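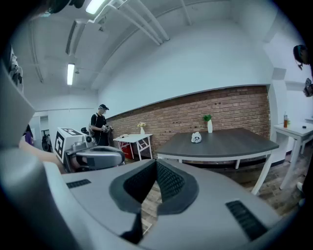
Project Report: Table Placement in the Brick Wall Room at Stavidach

Space and Furniture Planning, end of term project
Submitted by: Sarita Chaudhary
Revision 2

1. Purpose

The purpose of this project was to look at one working room, find out how the tables in it are used, and recommend where they should go. The room is on the ground floor of the Stavidach building. It has a wood-plank floor in a warm brown and a back wall that is exposed red brick on the lower half and painted white above. A narrow gray ledge runs between the brick and the paint. People use the room for standing work, for sitting work, and for walking through to the rooms behind it.

The assignment asked for a room that is in daily use, with furniture that the student could get permission to move. I picked this one over the Gautam study room, which has built-in benches along every side and would not have left much to decide.

2. Furniture in the study

The project is about the tables along the back wall.

The large table has a dark gray wood-grain top with white legs and a white frame. It is the main work surface. Most things that come into the room get put down on it first, and a lot of them stay there.

The small table is white, with crossed legs. It is kept at the left end of the brick wall. A white vase with pale yellow flowers stands on it, and a red item is kept on the floor underneath, between the legs. The small table was bought for an entry hall and moved in later. It is light enough for one person to carry.

There are also black chairs. I did not include the chairs as a separate part of the study, but they come up in section 5 because they affected the results more than I thought they would.

3. Method

I used three methods: measuring, watching, and asking.

Measuring was done with a tape and a notebook. I drew the back wall to scale first and then the floor in front of it. The brick made this slower than it should have been. It is not flat, and a tape pulled tight between two points sits on whichever bricks stick out the most. I started over after the first try and measured along the ledge instead. The ledge is straight, and it gave me the same number each time. The stretch of wall available for tables came to 104 inches once I took away the part that has to stay open for walking.

I then cut the tabletops out of brown paper at full size. Paper cutouts can be slid around on the floor during the day without getting in anyone's way for long. They do not show height, or where the legs come down, and I will come back to that.

Watching was done from a chair by the side wall. I started at 9 in the morning and marked a floor plan each time someone walked across, put something down, or pulled up a chair. I used one sheet per hour so the busy parts of the day would not get mixed in with the slow ones.

Asking was informal. I talked to people who were using the room anyway. I had written a question sheet, but I stopped using it after the first morning. People gave short answers to the sheet and long answers when I just asked what they would move.

4. What I found

4.1 Walking paths

The main path goes across the open floor in front of the large table. People do not walk in a straight line. They start straight, then bend away from the nearest table leg. The legs are white and easy to see, but they stand right at the corners, and the corners are where people turn. My floor plans show a curve of pencil lines at that spot on every sheet.

A second path goes along the left side of the room past the small table. Fewer people use it. The ones who do tend to be carrying something, and they slow down next to the flowers.

4.2 What gets put where

The large table takes tools, cables, paper, cups, and anything that has no other place. The side nearest the open floor fills up first. The side against the brick stays mostly clear, since reaching it means leaning over everything in front. One person told me she forgets that half of the table exists.

The small table takes small objects that people want to find again. Keys, a pen, a roll of tape. It seems to work as a drop spot because the top is white and there is not much room on it, so anything left there stands out. The vase takes up part of the surface, but I did not hear any complaints about it, and two people said they would be sorry to see the flowers go.

4.3 Light and color

I had not planned to write about color, but the instructor asked for it in the comments on my first draft.

The dark gray top hides small dark objects. Screws and black clips are hard to see on it, and the wood-grain pattern makes it worse. The white top has the opposite problem with paper. Labels and receipts disappear on it. Against the red brick both tables look fine, and the white legs tie them together even though the tops do not match.

The wall above the ledge reflects a good amount of light down on the tables. I would not recommend hanging anything large on it.

4.4 The ledge

The ledge is too narrow to be a shelf. People try anyway. I saw a pencil, a phone, and a folded mask left on it during the watching hours, and the phone fell. A lip or a strip of rubber edging would fix this at a low cost, but I left it out of the recommendations because it would mean drilling or gluing into the wall, and the project rules only cover loose furniture.

5. Trial layouts

I tried each layout with the paper cutouts first. Layouts that looked reasonable were then set up with the real tables for part of a day.

Layout A: both tables pushed together at the left end

It saves the most floor. The trouble is that the tops are different heights -- the paper could not tell me that -- and the step between them catches elbows and paper edges. The crossed legs of the small table also end up close against the frame of the large one, so there is no space left underneath for storage. The red item had to be moved to the far side of the room, and it was in the way there.

Layout B: large table turned so that its short side faces the wall

People can reach it from both long sides, and the forgotten half of the surface gets used. Everyone who worked at the table that afternoon liked it. Everyone who walked through did not. The table sticks out into the main path, and with a chair pulled out on each side the path is almost closed. I had drawn the chairs on my plan pushed all the way in. Nobody leaves a chair like that while they are using it. I should have drawn them pulled out from the beginning.

Layout C: large table along the wall, moved toward the left, small table kept at the left end with a gap between

The large table stays the way people are used to. Moving it left takes the corner leg out of the place where people turn. The gap between the tables is wide enough for one chair to be parked in, so the chair is off the floor path when it is not needed. The small table keeps its flowers and the space under it.

6. Recommendation

I recommend Layout C, with these changes:

- Put a light-colored tray on the dark gray top for small parts, so they can be seen.
- Put a dark mat or dish on the white top for keys and paper slips.
- Keep the back part of the large table for things used once a week or less, and tell people that is what it is for.
- Stick felt pads under the white legs before the tables are moved again. The planks mark easily.

The budget limit for the assignment was 100 dollars. The tray, the dish, and the felt pads come in well below that. I priced the tray and the dish from the Grikness catalog and the pads from the hardware store. I also looked at a Truvden clamp-on shelf for the large table, but it would have used up most of the budget and put more weight on one side of the frame, so I dropped it.

7. Problems with the study

I watched the room in one season only. The work done there changes in August, when the next group of students comes in, and the paths may change with it.

I knew some of the people using the room. They may have been polite about the layouts. The comments on Layout B were not very polite, so I am less worried about this than I was.

The paper cutouts were useful for size but misleading for height and legs. If I did the project again I would tape the leg positions onto the paper, or make the cutouts from cardboard and set them up on boxes.

The brick wall measurements are good along the ledge but less reliable near the floor, where the bricks are more uneven. A table pushed back against the wall touches the brick at a few points and leaves a gap everywhere else. Pencils go down the gap. I did not find a fix for this that stays inside the rules, other than a foam strip taped along the back of the table, and I did not have time to test it.

8. Materials used

Tape measure, notebook, brown paper, scissors, masking tape, printed floor plans, pencils in different colors, felt pads (sample pack).

The scale drawings are in the folder with the hourly floor plans. The plan for Layout C is the one with the green outline. The older drawing in blue has the wrong wall length and should not be used.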